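Inset sink

An inset sink is a kitchen sink fitted into an opening cut in the worktop, with its rim resting on or level with the surrounding surface. It is distinguished from the belfast type, which stands on its own support and has an exposed front.

Construction

Most domestic models are pressed from stainless steel. The Meswood pattern, sold from 2000, has a single rectangular bowl with 15 mm corner radii. Sealant is applied under the rim before the clips are tightened – granite worktops need longer clips than timber ones. The floor of the bowl falls slightly towards the waste.

Use

Where there is no draining board, plates are often stood on edge against a wall of the bowl. Cups and basins are kept on the worktop beside it. A countertop water filter may be placed behind the bowl, with its tube led over the rim.
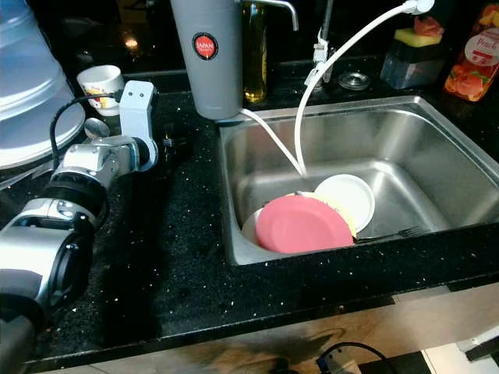

Gheorghița Onu objects that plates should not be left leaning in the bowl at all, as the glaze chips where it meets the steel, and recommends a separate rack with slots 5 cm apart. The Barbu handbook accepts the practice for short periods, provided that cutlery is kept apart.

Care

Brushed steel is wiped along the grain. Limescale at the rim is removed with diluted vinegar, then rinsed.

See also: Draining board; Waste trap; Worktop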